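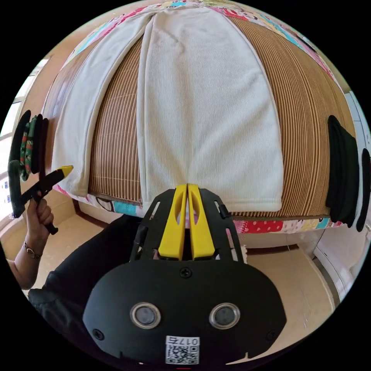
Hand unit 0175, fingers closed, at the bed station. Second hand unit at left.

Edine capture and planning software: pre-session safety and inspection checklist
Station: bed, cloth handling
Software: Vosari recorder, Zola planner, Miah pose tracker
Date of inspection: August 7, 2020
Inspected by: Magdolna Virág
Comments read by: Jonalyn Fajardo

Marks used: OK, OK with comment, Not OK, Not checked.

Part A. Hand units

A1. Fingers close fully and the gap reading goes to zero. OK with comment.
Left and right fingers meet well. The gap reading stayed at 2 mm in the recorder with the fingers closed. I did the zero again from the tool menu and it became correct. Please do the zero before each session, also when the unit was not switched off.

A2. Unit label can be read and agrees with the unit name in Vosari. OK with comment.
When the unit is held for work, the number is upside down for the operator. I ask everybody to read it twice. In the last month one session was saved under the wrong unit and the calibration file did not match.

A3. Sensor windows clean. OK.
Cleaned with the dry cloth from the kit. No liquid, please.

A4. Housing screws present and tight. OK.
Only the screws on the outside were tested.

A5. Left and right units are assigned to the correct hand in the software. Not OK, then OK.
At first start the two streams were exchanged. The recorder gives the first place to the unit which connects first. For now we connect the right one, wait for the tone, then connect the left one. Jonalyn, can this be a fixed setting? It is the third inspection where I write the same comment.

Part B. Operator

B1. Rings, watches and bracelets are removed or do not reach the trigger. OK with comment.
A thin bracelet is accepted if it stays on the wrist when the trigger is pulled. A loose one must come off. The present text of this point says only "no jewellery", and nobody follows it in this form. I propose to change it.

B2. Sleeves and straps are away from the handle. OK with comment.
Look also from behind the unit, the operator does not see this side well.

B3. Operator knows the stop word and the stop key. OK.

Part C. Work area

C1. Floor is free where the operator walks. OK.
Walked one time along the lower side of the bed with both units in hand.

C2. Cloths are in the start position for the task. OK with comment.
Two white ribbed cloths on the striped mat, one at the left and the larger one in the middle. The task sheet says "cloth flat, centre", but it does not say which cloth. New operators will ask. I would write "larger cloth".

C3. Light is even enough for the tracker. OK with comment.
The window at the left is bright. Miah has lost the left unit for short moments when it was lifted toward the window. With the exposure limit set by hand at the lower value it was better, but I can not say it is solved.

C4. Fine patterns in view are noted in the session file. OK with comment.
The mat has very fine stripes, and they confuse the feature matching. In the test recording 1,188 frames were taken and 894 were accepted by the tracker. Most of the refused ones were from when the unit was close over the mat. The colourful sheet under it gives good features, so I left its edge visible on purpose.

Part D. Software

D1. Clocks of both streams agree. OK.
Limit is 40 ms. Both were well inside.

D2. Cloth mask is shown in the preview and covers the cloth only. Not OK.
The mask of the larger cloth goes over its right border in some frames and takes a piece of the mat. Zola then plans the grasp point on the mat. For recording this makes no harm, but no planned motion should be played back at this station until the mask is repaired. I have locked playback in the settings.

D3. Stop key ends the recording and closes the file correctly. OK.
Tried in the middle of a fold and also during the zero procedure. Both files opened afterwards.

D4. Disk space enough for the full session. OK.

D5. Version numbers written in the session file. Not checked.
The field was grey and I could not type in it. Please look.

Result: station may be used for recording. Playback is not permitted, see D2.

Open points for Jonalyn Fajardo: A5, B1 (wording), C2 (wording), D2, D5.

Reply from J. Fajardo: A5 is going in the next build, sorry for the wait. Wording for B1 and C2 accepted as you wrote it. For D2 please send me the test recording with the masks switched on. D5 is grey when the recorder is opened without a project, so open the project first and try again.

M. V.: D5 tried again with the project open, the field works. Changed to OK. Recording for D2 is sent.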